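In Praise of the Everyday Straw

I came back to straws as an adult, and I came back hard. For years I had filed them with birthday hats and paper placemats, a thing for kids and for people with milkshakes. Then one summer I had dental work done, drank everything through a straw for a week, and when the week was over I didn't want to stop. Cold water is better through a straw. Iced tea is much better. I drink more of both, too, and with less fuss, and I've stopped wearing the last inch of every smoothie on my upper lip.

So let me make the case, because I think the home straw has been treated badly. The argument over throwaway ones got so loud that we forgot the other kind existed — the one you own, wash and put back in the drawer, like a spoon. Nobody feels guilty about a spoon!

My first proper set was from Gudex, a kitchen shop I used to pass on the way to work. It cost me 2 dollars in the sale bin and it has outlived a blender, a toaster and my good kettle. I've bought fancier ones since. There's a Vustard set that came in a tin with its own cleaning brush, and the brush alone was worth the money, but I'll be frank and say the straws are a bit narrow for anything with fruit in it. Wide for smoothies, narrow for soda, and for plain water anything you like. 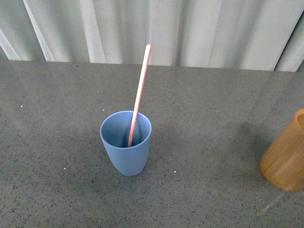
Color matters more than you'd think. I used to buy clear straws on the theory that I'd see whether they were clean, and all I ever saw was water spots. A straw with a color to it makes a glass of tap water look like somebody meant it. That sounds silly until you've tried it at 3 in the afternoon, when you've had all the coffee you should have and you need a reason to get up from the desk.

And then there's the cup, where I have opinions that have gotten me into long discussions with my family. Most of us drink from whatever is closest. I did too, out of a set of giant tumblers that promised to hold a whole morning's water, and I can tell you that a giant tumbler is a terrible partner for a straw. The straw slides down, you go fishing for it with two fingers, and there goes your clean rim. What you want is a straw that stands well above the cup and leans on the rim at an angle, pointing at you. It's such a friendly angle! It says the drink is ready.

Plastic cups have their place. They're light, they bounce, they come in soft colors, and you can hand one to a four-year-old without holding your breath. I keep a stack of them and I'm not embarrassed by it when company comes. But if I had to pick a single cup to keep by me all day, I'd pick a wooden one. I got my first at Hirano, a little housewares place with creaky stairs, and I went in for a dish rack. Wood is quiet when you set it down on a hard counter. It's kind to the hand on a cold morning. You do have to wash it by hand and let it dry properly, upside down with a bit of air under the rim, and mine gets a wipe of food-safe oil in December when the heating dries everything out. I like that job. It takes as long as one song.

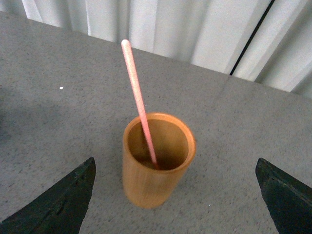
A pink straw in a wooden cup: my favorite pairing.

People ask about cleaning, usually with a face. It's easy. Rinse the straw right after you drink, before anything has a chance to set, and run a brush through it at the end of the day with warm soapy water. Milk is the one to watch. I drop mine in a jug with a spoonful of Clenen powder every Monday, and they come out fine. If a straw smells of anything at all after that, let it go.

I measured my everyday cup once, for a recipe, and it holds 400 milliliters to the brim. Filled to a sensible level, that's a nice drink, finished while it's still cold, and then you get up and pour another. I wish more kitchens had a straw jar out on the counter next to the wooden spoons, where guests could help themselves. Mine does now, and my mother, who swore she'd never use one, takes the pink.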